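Prandale Help Desk: Furniture and Storage
Ticket 3113561
Opened by: Rania Khasawneh
Product: Kaimal desk with shelf cubby
Subject: Shelf over my desk, notes falling off and far too much stuff
Status: Open

Message 1

Hi all, me again (I wrote in January about the missing shelf pegs, and thank you, they came and they fit!). The desk itself is lovely and I've no complaints about the wood. My trouble is the cubby under the shelf. I keep my paper notes on the back panel, a pink one, a green one and an orange one, and they will not stay up through a warm afternoon. I come back from lunch and one of them is on the desk again. I also can't find a way of storing the small stuff that lasts longer than a week.
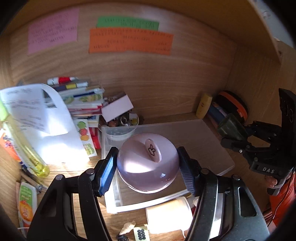

My first thought was Junovov putty, as I had a packet in the drawer and it peels off cleanly from my kitchen tiles. It held overnight and then let go of the pink note, so I'm wary of buying more. The bits and bobs are the other half of the problem. I've got the silver rings in a clear round pot at the back, but it overlaps the corner of that big shallow plastic piece, so nothing sits flat, and the little trinkets beside it end up half hidden behind a pale card. The round purple thing with the hand doing two fingers on top has no proper home either!

What I've tried so far:

1. Wiped the back panel with a barely damp cloth and let it dry for a full day. The green note stayed up longer, the others didn't.

2. Swapped the putty for Rarnico paper tape, two strips per note. Better, but I'm worried about it lifting the finish when I take it off. Is it safe on this wood?

3. Moved anything that can hang onto the hooks on the side wall, so the white cables, my black beaded headband and the fluffy white thing are all up there now. The power strip is on that wall as well, fixed upright, and I'd like to know if the cables are all right hanging so near it.

4. Put the loose things in a clear plastic bin and stood the papers and booklets up behind the white box. I can get at the bin easily enough, but the drawstring pouch is still leaning on the front of it and I don't know where else it would go.
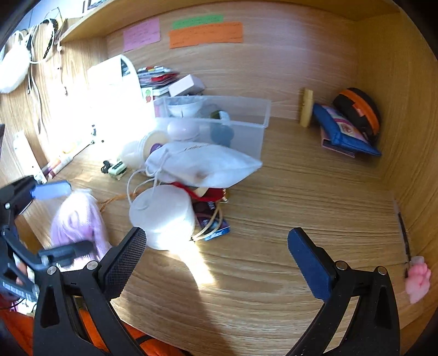 5. Looked up your stick-on drawer. The page says 70 mm deep, which sounds right for the rings and trinkets, but it doesn't say if it can go under a shelf or only under the desktop.

So, my questions are the tape, the cables and the drawer, in that order. I'm happy to use small pins in the back panel if you tell me it's thick enough.

Thanks ever so much,
Rania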